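Pre-Run Inspection Checklist with Reviewer Comments
Tandbridge Robotics Club, Manipulation Project (Simulation Track)

Project: Etico, desk tidying task
Simulator: Mirix
Checked by: Innes Paterson
Date of check: February 1, 2018
Result: Passed with comments. Two items to fix before the lab session.

Use of this form

Fill it out before any team moves its task from the simulator to the real arm. One form per task. Mark each item Yes, No or N/A and write a comment for every No. A comment on a Yes is welcome if the next team would want to know it. The old form had one box for comments at the end and most people left it blank, so this version has space under each item.

Teams on the simulation track still fill out Section 5. Answer it for the arm you plan to use, and mark N/A only where the item truly does not apply.

Section 1. Files and setup

1.1 Task file opens in Mirix with no errors.
Yes. One warning about a missing sound file. It can be ignored.

1.2 Task file is the same version as the one in the shared folder.
No. The team's laptop had a newer copy that had not been uploaded. Uploaded during the check. Please upload at the end of each meeting, even if the task is broken that day. Write "broken" in the notes if it is.

1.3 Arm model matches the arm in the lab.
Yes.

1.4 Joint limits are set from the lab sheet, not left at the defaults.
Yes. Joint 4 was at the default value last time. It has been corrected.

1.5 Random start positions are turned on.
Yes. The team runs with the start positions of the loose objects changed each time. The organizers move a little too, both in position and in angle. Keep the range for the organizers small until the reach problem in 3.3 is fixed.

Section 2. Work area

2.1 All objects start fully on the table and not touching each other.
Yes. One of the mugs can start very close to the base of the right organizer. Not touching in any start I looked at, but the gap should be made larger. Suggest setting the minimum distance in the task file instead of checking by eye.

2.2 Object weights have been entered.
Yes for the organizers and the book. No for the mugs. Both mugs still had the same default weight. Weigh a real mug of each size and enter the numbers.

2.3 Objects that are not part of the task are marked as obstacles.
Yes. The mugs are obstacles for this task. The arm may not touch them.

2.4 Table edge is marked as a limit.
Yes.

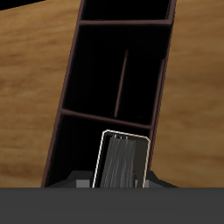
2.5 Collision shapes have been checked against the visible shapes.
Yes, with a comment. The shapes for the thin dividers were made thicker than they look on screen. The team did this on purpose so the fingers stay clear of them. It is a fair choice for the simulator, but write it down in the task notes. Someone who opens the file in May will not know why the gripper stops early.

2.6 Friction values have been entered for the gripper fingers and the handled object.
Yes. Values came from the Haruna team, who measured them for their own task last term. Haruna used a different cover material, so treat the number as a starting point.

Section 3. Motion

3.1 Home position is clear of all objects.
Yes.

3.2 Arm returns to home after a stop command.
No. After a stop, the arm goes home in a straight line at normal speed. It should lift first and then go home slowly. With tall-walled organizers on the table, a straight line home can drag a finger through a wall. MUST BE FIXED before the lab session.

3.3 All target positions can be reached without going past a joint limit.
Yes, but close. The back of the right organizer puts the wrist near its limit for some start angles. The planner logged 14 cases where it had to try a second path. None of them failed. Either narrow the range of start angles or move the organizer closer to the arm.

3.4 Approach speed is reduced near objects.
Yes. The slow zone starts 8 cm from the target. That is enough for this gripper.

3.5 Gripper force is limited.
Yes. The limit is set in the gripper file and the team did not override it.

3.6 Gripper opens fully before approach.
Yes.

3.7 Path has been checked with an object held as well as with the gripper empty.
Yes. This was a No for three of the teams I checked this term, so thank you. A path that clears an organizer wall with nothing in the fingers may not clear it with a book.

Section 4. Test runs

4.1 At least 100 full runs completed with the current task file.
Yes. The log shows 114.

4.2 Every run has a saved log.
Yes. Logs are in the Etico folder, sorted by run number. The longest run took around 2,000 steps. If the log size becomes a problem, save every second step.

4.3 Failed runs have been looked at by a person and given a cause.
Partly. The dropped-book failures have a cause written next to them. The failures marked "timeout" do not. Go back through them. A timeout can be a slow planner or it can be a finger pressed against a wall, and those need different fixes.

4.4 Contact with an obstacle ends the run and counts as a failure.
Yes. Tested by placing a mug directly in the path. The run ended and the log had the right code.

4.5 Wrist view and room view are both saved.
Yes. Both use the same clock. Please check this again if anyone changes the frame rate, as the two views went out of step on an earlier version of the file.
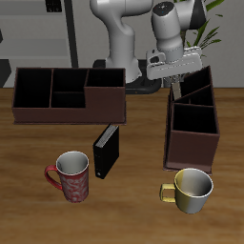 4.6 Team can explain the current success measure.
Yes. The measure is that the book is upright in the chosen compartment and the gripper is fully clear of it. I asked what happens if the book leans on a divider. The answers were not all the same. Pick an angle, put it in the task file and put the same number in the write-up.

Section 5. Moving to the real arm

5.1 Stop button has been found and tested by each team member.
No. Two members were not at the safety talk. They may watch but may not run the arm until they have done it. MUST BE DONE before the lab session.

5.2 Two people present for every run, one with a hand at the stop button.
Yes, agreed. The person at the button does nothing else. No laptop, no note taking.

5.3 Reach area is taped on the floor.
Yes. The tape on the door side is worn and needs to be replaced. The roll is in the second drawer.

5.4 First runs are at reduced speed with no objects on the table.
Yes, agreed. Add the organizers next, then the book, then the mugs. Use plastic mugs. The task file does not care what they are made of and we have enough broken china in the bin.

5.5 Long hair tied back, no loose sleeves, no lanyards.
Yes, agreed.

5.6 Eye protection worn inside the taped area.
Yes, agreed. Safety glasses are on the hook by the sink. Wipe them before you put them back.

5.7 Cables are clear of the arm's full range.
Not checked. To be done in the lab at the start of the session and signed there.

Items to fix

Stop behavior, item 3.2. Lift first, then return home at slow speed. Show me three stops in the simulator with the gripper inside an organizer.

Safety talk, item 5.1. Ask for a time that suits both members. It takes twenty minutes.

Items to improve, no recheck needed

Mug weights, 2.2
Minimum distance between objects, 2.1
Note on thick dividers, 2.5
Causes for timeouts, 4.3
Lean angle for the book, 4.6

General comments

The task file is tidy and the names make sense. I could find what I was looking for without asking. The run log has a column for who started the run, and other teams should copy that.

The team asked whether they could skip the empty-table runs in 5.4 because the simulator runs went well. No. The lab table is not at exactly the height in the model, and the empty runs are how we find out by how much. Measure it at all four corners and write the numbers on the back of this form.

Recheck of 3.2 can be done at any regular meeting. Bring the laptop with the current file and the charger.

Signed: Innes Paterson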